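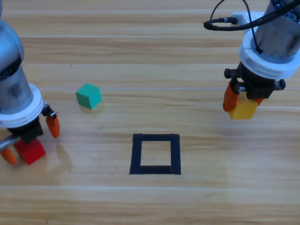
Red cube on the tabletop.

About Wudex

Wudex is a translation bureau. We take documents written in one language and return them in another, usually with fewer typos than they came with. Most of our work is manuals, leases, recipes and the kind of letter that begins "Further to our previous letter."

We started in December with two desks and one good dictionary. The dictionary has been promoted several times.
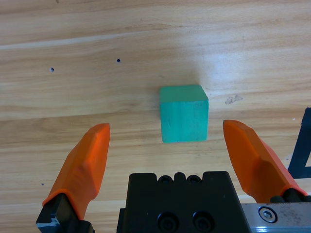 Green block, seen from over the table.

In our first year we bought Dendari, a smaller bureau known for its legal work and its excellent kettle. Both are still in daily use. Our Evangelista office handles anything medical, and Fanon is the name of our style guide, which runs to 60 pages and has strong feelings about semicolons.
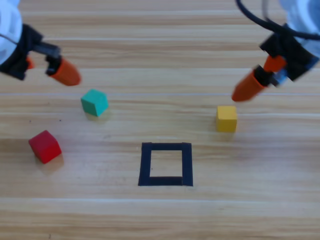
Clients sometimes ask if the style guide can be waived. It can, for a fee, and we will sigh while doing it. Every job is read by a second translator before it leaves us. Rush jobs too, although the second translator may be eating lunch.
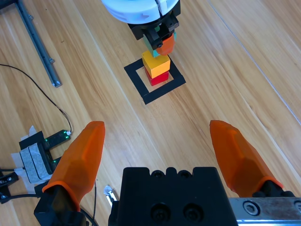

WORKING WITH US

Our minimum order is 1,000 words. Shorter texts are welcome and will be charged as if they were longer. Send the file in any format except a photo of a fax. Quotes come back by the next working day, with our questions attached. Please answer the questions.

Page last updated 4/3/25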